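Peromen releases grasp planner update

31 Mar 2018

Peromen has released a new version of Obi, its grasp planning software for robot arms fitted with parallel grippers. The update changes how the planner deals with small objects that stand close together, a case where the old version often gave up and asked for a new camera view.

Obi now checks the path of each finger separately before the arm moves in. If one finger would hit something, the planner turns the wrist and tries again — up to 16 times — before it moves to the next object. Logs from every attempt can be opened in Irow, the company's viewer, and replayed step by step.

The team ran 3,000 simulated grasps before release, and 2,968 of them finished without a collision warning. Work on the finger check began in November.

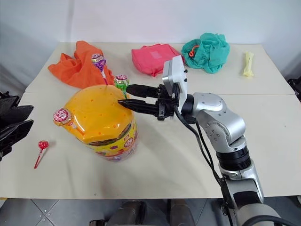 Timothée Besnard said the retries were welcome but that he would like to set the limit himself, as nine is plenty on a slower computer. Peromen says the setting will be opened to users in the next version.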